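Tevine tabletop set: gallery and notes, June batch

Prumcombe Manipulation Group
Last changed in June, with the second batch

Tevine is a set of simulated pick-and-place demonstrations recorded for training and checking learned manipulation policies. Everything in it is rendered. The gallery at the foot of this page has stills from the June batch, and the notes before it cover how the batch was recorded, what was thrown out, and how to read the files.

The full set holds 1654 episodes. The June batch adds 295 of them. A further 41 were recorded in the same sessions and dropped; the reasons are listed under Rejected episodes.

Recording

Demonstrations are driven by an operator through the Öztürkmen teleoperation client. The operator moves a hand controller, the client turns that into a target pose for the gripper, and the simulated arm follows. Grip is on a trigger. The client records the target pose and the achieved pose separately. For the June batch both streams are included in every episode. In the first batch only the achieved pose was kept, and anyone mixing the two batches has to take this into account when choosing an action format.

The operator sees the external view and the gripper view side by side. Early tests with only the external view gave slow approaches and many corrections close to the object, and these corrections were then copied faithfully by the trained policy. With both views open the approaches are smoother. Some operators still stop above the object before closing. We left these pauses in.

An episode starts when the operator presses record and ends when the operator presses stop. There is no automatic trimming. Idle steps at the start can be removed in the loader with the trim option, which is off by default – the right threshold depends on the policy and we did not want to pick one for everybody.

Scene variation

There are 12 scene templates. A template fixes the table material, the floor, the wall finish and the list of objects that may be placed. Object positions are drawn fresh for each episode within the reach of the arm. Orientation is drawn about the vertical axis only, so objects always begin upright. Tipped-over starts are planned for a later batch.

Light direction and strength are varied between episodes and held still within one. The external camera is moved a little between episodes as well. Its pose is stored in the episode header. The gripper camera is fixed to the gripper and its offset is the same throughout the batch.

Two objects in the lists are difficult for different reasons. Mesh containers have thin geometry that the renderer draws correctly and the collision model does not; the collision shape is a closed wall. A finger will never pass through the mesh, which is right for this purpose, but contact forces on the rim are higher than they should be. Dark, glossy objects cause trouble on the vision side. Highlights move across the surface as the view changes, and a keypoint tracker that was run over the first batch lost them often. Any method that depends on tracked points should be tested on the dark objects separately.

Labels

Each episode has one task line in plain English and a success flag. The flag is set by a script that compares the final object poses with the goal region. Operators can overrule the script, and an overruled flag is marked as such in the header. Task lines were written by the operators before recording and were not edited afterward, apart from spelling. The same goal may therefore be worded in several ways. This is intended.

Subtask boundaries are not labeled. The trigger signal gives a fair estimate of grasp and release, and the loader has a helper that splits on it. The helper fails when the operator closes, misses and closes again. It will then report two grasps.

Failed attempts inside an otherwise successful episode are kept. Policies trained with these recoveries did better on our own held-out starts than policies trained on clean episodes only, although the difference was small in the templates with a single object. We would like to see this repeated by another group before relying on it.

Rejected episodes

The dropped episodes fall under one of the following:

Physics fault. An object was pushed into the table or thrown clear of it by a bad contact.

Stream fault. Image and pose timestamps drifted apart by more than one step.

Operator fault. Recording was left running after the task, or the wrong task line was selected.

Stream faults were the most common. They were traced to the client writing images to a network folder, and recordings are now written to local disk first and copied to the Mollgate store at the end of a session. No stream faults have been seen with the new arrangement. The rejected files are kept on Mollgate and can be requested by people working on fault detection.

File layout

One folder per episode. Images are stored as numbered stills in two subfolders, external and gripper. Poses, joint angles and trigger values are in a single table with one row per step. The header is a small text file with the template name, camera poses, object list, task line and flags.

Joint angles are in radians. Positions are in meters in the arm base coordinates. Quaternions are stored with the scalar part last. The first batch stored it first. The loader handles both, and scripts that read the tables directly must check the version line in the header.

Known problems

The shadow setting differs between the two cameras in a few templates, so an object may have a soft shadow in one view and a harder one in the other. The templates affected are marked in the template list.

Wood grain is projected from a single large texture. In templates that share this texture, a policy could in principle learn position from the grain. We checked by rotating the texture at test time and saw a small drop, which suggests that some of this does happen. The next batch will rotate the texture during recording.

The success script treats an object resting on the rim of a container as a failure. Some operators disagreed and overruled it, others did not. Filter on the overruled mark if this matters.

Gallery

Both stills come from a template with a light wooden table and a tiled floor.

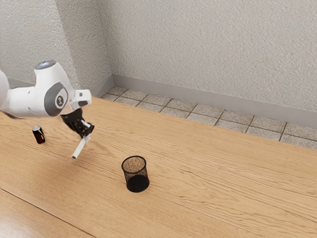 External view. Gripper open and clear of the table, drink can at left, mesh wastebasket near the center.

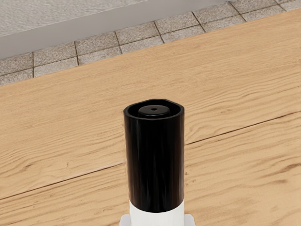 Black cylinder upright in front of the wood, with white gripper hardware at the bottom. The seam between two planks passes behind the cylinder.

Comments

One reader asked whether the achieved pose alone is enough for the June batch, since a policy trained on the target pose had learned to press downward during contact. The same reader had tried mixing both batches with the target stream converted to offsets from the achieved pose, and reported that the pressing went away but that the grasps came later than in the recordings. They would like the controller gains added to the header, so that the lag between the two streams can be modeled directly, and they offered to send their conversion script for inclusion with the loader.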